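From: Atieno Okoth
To: home-automation list
Date: 12/14/22
Subject: Re: Re: are we there yet on wiping counters

Sorry, been meaning to answer this since Ka-ming posted, only got to it between meetings.

Ka-ming Cheung wrote:
> My sister runs the kitchen at a small guest house in Cabanatuan and
> asked me straight out whether she should wait a year and buy a machine
> for the wipe-down and table clearing, or hire someone now. I told her
> hire. But then Yi-chun posted the Lirker numbers and now I'm less
> sure. 906 clean runs sounds like a lot?? What would you tell her?

Hire. Same answer as you gave, and I work on this stuff.

On the 906. That's out of 3,379 tries, all in simulation, and "clean" in that report means the arm covered the area it was told to cover. Doesn't mean the counter was clean. Nothing in there knows what sticky is. Yi-chun said as much in her second message but I think people stopped reading at the table.

Clearing is further along than wiping, oddly. Cup, bowl, spoon, fine most days. Wiping needs steady pressure on a surface you can't see very well, plus knowing when to stop. Our marble one is the worst of the set. Veins get read as smears, or a smear gets read as a vein and skipped. Wing-yan swapped in a plain gray top back in June and the false hits dropped right off, which tells you what the thing was looking at.

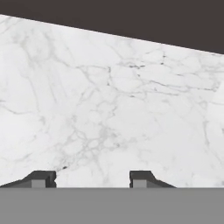

Marble top in the sim, gripper at the bottom. Note the darker veining toward the far edge and the little speck by the left finger.

So is that speck a crumb or part of the stone? I'd run a thumb over it and know. A camera only policy has to guess, and if it guesses crumb it will go back over the same spot till the time limit. We cap it at 200 seconds now. Before the cap it was embarassing.

Shop floor is a different story, I'd say yes there for some jobs. Ching-wen's people at Fleltport have one loading trays all shift. Same tray, same height, same light, and a person nearby for when it jams. A guest house kitchen is none of those.

If your sister realy wants to spend money on a machine, a better dishwasher. Not kidding.

Other thing, for Yi-chun: can you split out the marble runs from the rest? I count 105 in the Prerkavberg set but the labels are a mess and I may have some twice. Would like to see those on their own before anybody quotes the total again.

Gotta run, will post the gray top comparison when I find were I saved it.

Atieno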